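Vunton front load washer - ex display and refurbished stock

Home > Laundry > Washers > Front load
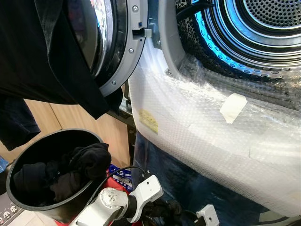

Front loader, door open, drum lights on. Stainless drum.

Price: $500 inc GST
Stock code: 1560
Condition: used, tested, cleaned
Availability: call first, these move

Good solid front loader for a family or a share house. Stainless steel drum, blue LED ring inside so you can find the lone sock at the back. Round glass door, wide grey rim, swings right out of the way for loading. Perforated back panel as well as the sides.

What we do before it goes out
New door seal if the old one's tired. Pump filter pulled and cleaned. Hoses checked, inlet hoses replaced regardless. Full hot cycle with cleaner, then a spin test with a load in. Door latch checked, screws nipped up. Any cosmetic marks are noted on the docket, ask and we'll read them out.

In the box
Washer
Inlet hoses, hot and cold
Drain hose with hook
Transit bolts - KEEP THESE, you will want them when you move house
Spanner for the feet

Not included: stacking kit, drip tray, pedestal. We do have Ateo stacking kits and the odd Öberg pedestal, ring for colours.

Fitting
Needs a 60 cm wide space, plus a bit of room at the back for hoses. Cold tap is enough for most programs. Level the feet properley or it will walk on spin. Take the transit bolts out before first wash. Every year someone doesnt.

Delivery
Metro delivery $41, ground floor. Stairs extra, tell us how many when you book. Bubble wrap and packaging taken away if you want, just tell the driver. Pick up from the Gidonico warehouse is free, bring straps and keep the machine upright.

Warranty
Parts and labour until the end of December on anything bought this month. Covers motor, pump, control board, door lock. Doesn't cover coins in the pump, sorry.

Trade-ins
Yes, working or not, front loaders only. Send the model number off the sticker and a photo of the control panel.

Questions - ask for Donal Moriarty in laundry, mornings are best. Holds need a deposit.

Page updated May 11, 2025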